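Packing and sorting assistants (part-time) - Plumilport, Ridside site

Posted 12/12/21. Open until filled.

Plumilport is looking for two part-time assistants to sort, pack and put away small household and desk items at our Ridside site. The items come to us mixed. They go out again in labeled bins, or they go back on a shelf until somebody asks for them. The work is indoors, mostly at a table, and it suits a person who likes to leave a surface tidier than they found it.

You don't need a background in warehousing. Two of the people now doing this job came from school kitchens and one came from a library. What we look for is care with small things and a willingness to put an item back and start over when it doesn't fit.

About the work

Most of a shift is spent at one of the packing tables. A batch arrives and gets laid out, and each item is matched to a bin. Flat things go in first, flexible things after, and anything with a cord or a bulb is left until last. Bins and cases that are already part full get checked before anything is added. When the bin is done, you write the slip, put the lid on and move it to the outgoing shelf.

The containers are mostly clear or cloudy plastic, so you can get a fair idea of what is in them without tipping them out. We ask people not to tip them out. It takes longer to repack a bin than to look through the side of it, and small parts roll.

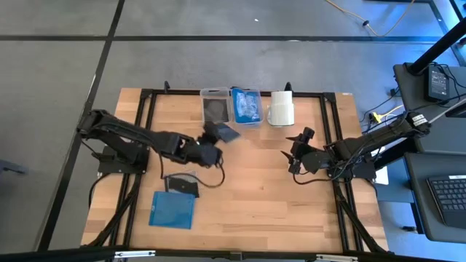 One of the wooden worktables at Ridside, with open containers along the far edge.

The tables are wood and we would like them to stay in decent shape. Please don't cut on them. There is a cutting mat on the supply shelf for opening cartons and trimming foam, and it should go back there when you finish.

Duties

Lay out incoming items and check them against the batch sheet.
Place items in the right bin or case without forcing them.
Fold cloths and other soft items so they don't ride up over the rim.
Set lamps and other lighting aside for the last bin of the batch.
Write slips in block letters, in pen.
Wipe down the table at the end of each batch.
Keep the floor around the table clear of packing paper.
Tell the shift lead about anything chipped, cracked or missing a part.

Some batches are slow and some are not. The last full batch before this notice had 282 items in it and took two people most of a shift. Others are done before the first break. If you finish early there is always shelf work, which means straightening rows, replacing torn labels and pulling bins that have been sitting too long. You will be paid for the whole shift either way.

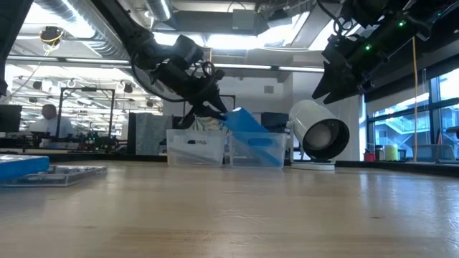 New assistants tend to have the most trouble with long flat items. They go into a bin at an angle and then nothing else will sit properly next to them. You will be shown a few ways to deal with this - turning the bin, moving a flat item to a shallow case, or splitting the batch across two bins and noting it on the slip. Any of these is fine so long as the slip matches what's inside.

Lamps are the other thing. We get a good many desk lamps and they rarely stand the way you'd like. A lamp should be packed with its head supported and nothing resting against the bulb. If a lamp won't fit with the rest of its batch, it gets its own bin. Don't try to take it apart. Bereket Tekleab handles anything that needs a screwdriver and would rather get the lamp whole.

Hours

Shifts are four hours, morning or afternoon, with a paid fifteen-minute break. We need each assistant for at least three shifts a week. You can ask for a fourth if it's available. The schedule is posted two weeks ahead and people are free to trade shifts as long as both names are on the sheet before the day starts.

The first two weeks are training. You will work next to an experienced packer, usually Ebise Adugna in the mornings or Robel Chala in the afternoons. After that you will have your own table most days.

Positions run through September, with a chance to stay on. We'll talk with each person about that before the end of the summer, and we will give you an answer in writing.

Pay

Pay is hourly and is the same for both positions. The rate is on the printed notice by the front desk, and we will send it to anyone who writes in. Training shifts are paid at the full rate. There is free parking behind the building and a bike rack at the side door. The kitchen has a refrigerator and a microwave. Please label your food.

What we need from you

You should be able to stand or sit at a table for up to two hours at a time. High stools are available and you can use one whenever you like.
You should be able to lift a full bin to waist height. Full bins are kept light on purpose, and there is a cart for anything that isn't.
You should be comfortable reading a printed sheet and writing short, clear notes in English.
You need to be 18 or older.
You need to be reliable about start times. The morning batch is laid out by two people together, and it is hard on the other person when one is late.

It helps if you have packed or shelved before, in any setting. A stockroom, a thrift store, a family move or a school supply closet would all count. Mention it in your application even if it seems minor.

Clothing and safety

Closed shoes, please. Long hair should be tied back and loose sleeves rolled up. Thin work gloves are supplied in three sizes, but most people pack bare-handed except when they are opening cartons. Bags and coats go in the lockers by the entrance and should not be left on or under the tables. No drinks at the tables, including water with a lid on it. There is a shelf for bottles just outside the packing room.

Who you'll work with

Eyerusalem Workneh leads the packing room and makes up the schedule. She will be your main contact once you start. Kolbrún Riis looks after the shelves and the outgoing bins, and also runs our smaller room at Skorerstead, where staff are sometimes asked to cover a shift. Covering there is voluntary and we pay for the travel.

How to apply

Send a short letter or email to the packing room at Ridside with the reference number 3295. Please include:

Your name and the best way to reach you.
Which shifts you could work in a normal week.
Any packing, sorting or shelving you have done, paid or unpaid.
The earliest date you could start.

A resume is fine but you don't need one. One page is plenty. If you would rather apply in person, paper forms are at the front desk and you can fill one out there.

We'll invite people in as applications arrive. The visit takes less than an hour. You will see the room, talk with Eyerusalem and pack one small bin from a batch sheet. It isn't timed. We want to see how you go about it and whether the slip agrees with the bin at the end. You are welcome to ask questions while you're doing it.

If you need a different table height, more light or a written version of the instructions, say so in your letter and it will be set up before you come.

Everyone who applies will get a reply, including those we can't take on this time. If you'd like us to keep your letter for later openings, add a line saying so. Otherwise we destroy it once the positions are filled.

Questions before applying can go to Kolbrún Riis at extension 122, mornings only. Leave a message if there's no answer - the phone is at the other end of the building from the shelves.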